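Bench automation at Prundomska

Bench automation at Prundomska refers to the use of two-armed robots for sorting and picking work at the Prundomska returns plant in Surham. The plant receives mixed household goods, tools and toys sent back by shops, checks them, and repacks them for resale. The robots were introduced at a single bench and later extended to 5 of the plant's 14 benches. The change is mainly of interest for its effect on job duties, shift patterns and training at the site.

Background

Before automation, each bench was staffed by one sorter and one packer. Sorters opened mixed cartons, set aside damaged goods and placed the rest in trays by type. Packers bagged and labeled them. Both jobs were done standing, and staff rotated between them every two hours. Wrist and shoulder strain was the most common reason for a request to change duties.

The plant had used conveyors and a carton sealer for years, but sorting stayed manual. The goods vary too much in shape and stiffness for fixed machinery. A bench may handle hand tools, bagged cables, soft cloth and small plastic toys within the same hour, and some toys have to be tested in water before they can be sold again. 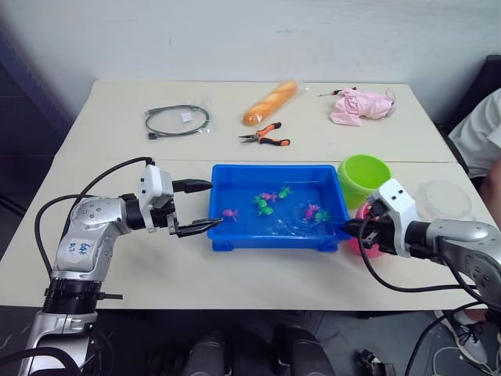

Text: Isauro Aguirre | Section: Work and Industry | Last revised: January

Equipment and method

Each automated bench has two jointed arms with parallel grippers, one at each side of the table. Work is taught by demonstration. An operator repeats a task many times with the arms, and the recordings are used to train the control software, called Ackah at the plant. Practice goods are laid out on a white tabletop: pliers, a screwdriver, a cable in a clear bag, a pink cloth. For water work, small toy sea animals are placed in a blue plastic tray of water, with a lime-green bucket standing to its right.

Small wet toys are among the harder goods to teach. They drift when touched, and reflections on the water make their edges difficult for the software to find. Cloth is also slow to teach, as it takes a different shape each time it is put down. Rigid tools need fewer demonstrations.

Changes to jobs

No sorter was dismissed when the first benches were converted, under an agreement signed before the work began. Nine sorters moved to a new job titled bench operator, which carries a higher pay grade. Operators set out goods, record demonstrations, watch the arms during a run and step in when an item is dropped or misplaced. Others moved to inspection, where returned goods are still judged by hand.

Bench operators complete 12 days of training, given at the company's smaller site in Mernmont. The course covers stopping the arms, clearing a jam, changing gripper fingers and writing fault notes. Reading and writing play a larger part in the new job than in the old one, and the course was lengthened after the first group asked for more time on fault notes.

Reception

Staff opinion has been mixed. Operators report less lifting and fewer sore wrists. Several have said that watching a slow run is more tiring than sorting, and that the day passes with less talk, as the former pairs no longer work side by side. The two-hour rotation was dropped at the automated benches and brought back after complaints.

Packers were affected less directly. Goods now reach them at a steadier pace, and the late afternoon rush that used to follow large deliveries has become shorter. The evening packing shift was reduced as a result, and some packers lost the extra pay that went with it. Talks on a replacement allowance were still open at the last revision of this article.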